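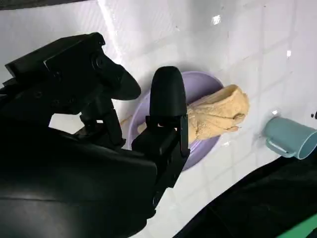 The late shift at Kindasora starts at two in the afternoon, and the first job is still the trolleys. They come back from the guest floors loaded with cups, plates, cutlery and whatever else people leave on a tray when they have finished with it. Napkins get pushed into mugs. Face cloths turn up on dinner plates. For as long as the residential centre has been open, someone in the back kitchen has stood at a tiled counter and pulled all of it apart by hand before anything could go in the washer.

Since October, part of that work has been done by a robot arm with a two-fingered gripper. It was put in by Jorent, a small firm that fits out laundries and commercial kitchens. The staff call it the arm. There was a vote on a name, but no name got more than a few votes and the matter was dropped.

Josiane Charpentier runs the back kitchen and was the one who asked for it. She had lost two people to bad wrists in one winter and could not fill the evening posts. "Sorting is the job people leave over," she says. "The washing up they can stand. It's the picking through, the same movement all evening."

Kindasora has 57 rooms and a dining hall that also serves day visitors. On a full Saturday the back kitchen sorts 340 place settings between lunch and closing. Before the arm, that took three people. Now it takes two, and the third works in the dining hall or goes up to help on the floors.

That move is what people talk about most. Marcelle Aubert spent nine years at the counter and was the first to be offered different hours. She took them, though she wasn't sure at the time. She earns the same rate, but she has lost the late supplement, and it took two meetings to get a top-up agreed for the first year. What happens after that has not been settled. She likes the dining hall. She also says she misses having her back to everyone and the radio on.

Florian Renaud stayed. His job title changed from kitchen porter to line attendant, with a small rise, and he was given four days of training. Much of it was about when to stop the arm and how to clear it safely. The rest was about cloth.

Cloth is the hard part. A plate is stiff and has a rim, and it is the same shape every time. A towel bunched up on a plate has a different shape each time, with folds where a finger can catch and folds where it can't. If the gripper closes too low it takes the plate as well. If it closes too high it gets a pinch of fabric and drops it halfway to the bin. Florian has learned to guess which ones will go wrong, and he will often lift a cloth off himself before the arm gets to it. The engineers would like him to leave it alone so that they can see the failures. He does so in the mornings, when it is quiet.

Mugs have their own trouble. Standing up, they are easy. On their side they can roll, and the handle may be underneath.

Armelle Renaud, Florian's aunt, represents the kitchen staff in talks with the management. She was against the arm at first and describes herself now as watching it. Her main concern is speed. The arm sets a steady pace, and when it is working well the person beside it tends to match it without deciding to. She asked for a rule that the attendant sets the rate and that it is never raised during a shift. It is now printed on a sheet by the switch. She also asked that the sorting figures should not be used to judge individuals, and that was agreed in writing.

Maëlys Hamel, who fitted the system for Jorent, still comes in every other week. She says the kitchens she visits tend to expect a machine that replaces a person, and then find they have one that needs a person of a slightly different kind. Her next installation is at Dosham, where the kitchen is larger and the crockery is all one pattern. She expects that to be simpler.

At Kindasora the accounts are not yet clear. The lease on the arm costs a little less than the post it freed up, but the post was not cut, so on paper the kitchen is spending more. Josiane's argument is that sick days have fallen and she has stopped paying agency staff on weekends. The management will look at it again after 5 more months.

Florian finishes at ten. The last thing he does is wipe down the tiles and the fingers of the gripper, which pick up coffee and grease like anything else in the kitchen. Then he switches the arm off at the wall and takes the cloths through to the laundry.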